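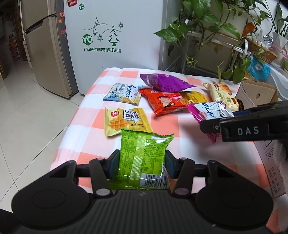
Snack packets: can a gripper put them away yet?

Posted 13 September 2019 by Hawi Birhane
Filed under: Chores by machine, Kitchen

Of all the chores we've tried on this site, putting away the snacks is my favorite. It looks like nothing! You grab a packet, you drop it in a box, you grab the next one. My nephew could do it at two. And yet a pile of shiny little bags will find every weak spot in a two-finger gripper faster than any plate, cup or folded towel I know.

This page walks you through running the chore yourself with hand-held grippers, so you can get a feel for which parts a machine could manage today and which parts still need you. No coding. If you have a table and a bag of mixed snacks you can do it this weekend (and eat the props afterward).

What you need

Two hand-held two-finger grippers, one for each hand. You can start with one, but see step 5.
A dozen or so wrapped snacks, as mixed as you can find them: flat, puffy, shiny, crinkly.
An open cardboard box.
A table with a cloth on it.
A notebook.

Step 1. Leave the cloth on

I know, a bare table is easier. Most of our readers pull the cloth off and then wonder why their results look so good. A cloth slides and bunches when a finger pushes on it, and real kitchens have cloths. A checked one is a nice extra challenge if you plan to show pictures to any kind of vision software later, as all those edges compete with the edges of the packets.

Step 2. Make an honest pile

Tip the snacks out and let them land. Some will lie across others, and that's what you want. A green wrapper resting over the bottom of a yellow waffle packet is a completely different problem from two wrappers side by side: you have to decide which one is on top before you touch anything. You do this in no time at all. Software still gets it wrong a lot, especially with a purple wrapper shiny enough to throw the light back and a red one peeking out from under it.

Aigars Krūmiņa built a tidy grid of snacks for his first run and scored 62 clean pickups out of 62. Then he dumped the bag out like the rest of us. We'll leave it there.

Step 3. Pick the grip before you move

There are two good ways to hold a bag with two fingers. You can pinch the flat crimped end, where there's only film and no food, or you can squeeze the whole body between the pads. The crimp is gentle on the cookie inside but the packet swings. The body grip holds it steady and upright, and you'll feel very clever, right up until you hear a crunch.

My rule: body grip for anything firm, crimp for anything airy. Write down which one you used each time.

Step 4. Lift, turn, look

Bring the packet up so it stands upright between the pads and turn it until you can see the seam and the barcode. A lot of people skip this. Please don't! If a machine is going to sort the cupboard by date or by kind, it has to read the thing, and reading glossy film with highlights running across it is hard. Xuelian Feng tried three barcode apps on her pile and every one of them did fine on stiff cartons and struggled on the soft stuff.

Step 5. Bring in the second hand

Use it for three jobs:

Holding back a neighbor while you slide out the packet underneath.
Pinning the cloth.
Passing a packet across when the box is on the wrong side.

Go slowly here. The two grippers will bump each other, and each one hides part of the pile from the other. That last bit surprised me more than anything else in this whole series. When one gripper covers the lower half of a packet, your own eyes fill in the rest. A camera has only what it has.

Step 6. Into the box

Lower it in, open the fingers, pull straight up. If the packet comes back up with you, static or a corner caught on the pad is the usual reason. Watch out for box flaps too. They stand up right where your wrist wants to be.

Keeping score

Mark each try as clean, fumbled or crushed. Between us, our group logged 267 tries on this chore, and 97 of them were fumbled or crushed. Those are human arms and human eyes behind the grippers, remember, so the trouble there is all in the fingers.

So, can a machine do it yet?

Partly, and I'm thrilled about the part! Packets spread out on a plain surface, one arm, one box: yes, I'd trust that now. A real heap on a wrinkled cloth, with bags lying over bags: I wouldn't leave it alone with the good cookies. Ertuğrul Toprak thinks softer pads will fix most of it. I think seeing what's underneath matters more, and we've been arguing about it since January.

If you try it, send me your sheet, with the grip column filled in. Fumbles are the most useful rows, so leave them in.

Next chore: matching lids to food containers. Hagos Feyisa has already started and says to bring patience.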